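Learning a slow hymn on the organ, no pedals yet

Right hand first. Two bars at a time, slow, no stops but the flute.
Then left hand alone. Same two bars.

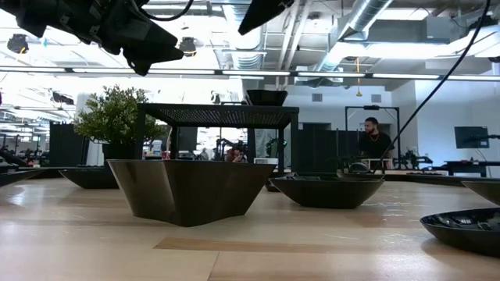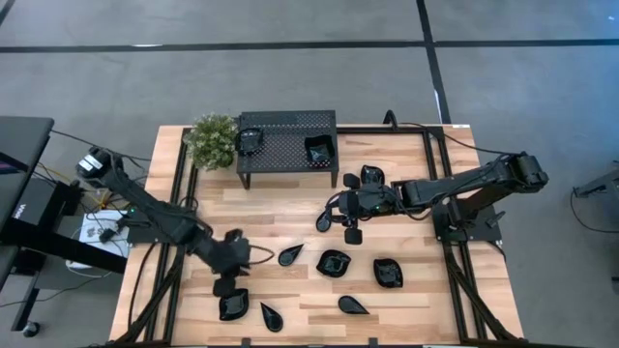 Hands together only when both feel dull. Mark your fingering in pencil, finger swaps too, or you'll forget them by tommorow. For legato I think of long grain in pale wood, like that tabletop, one line running straight on. Lift only at the breath marks.

Stuck? Drop the tenor, play three parts, put it back later. Pedals after that, flat shoes pls.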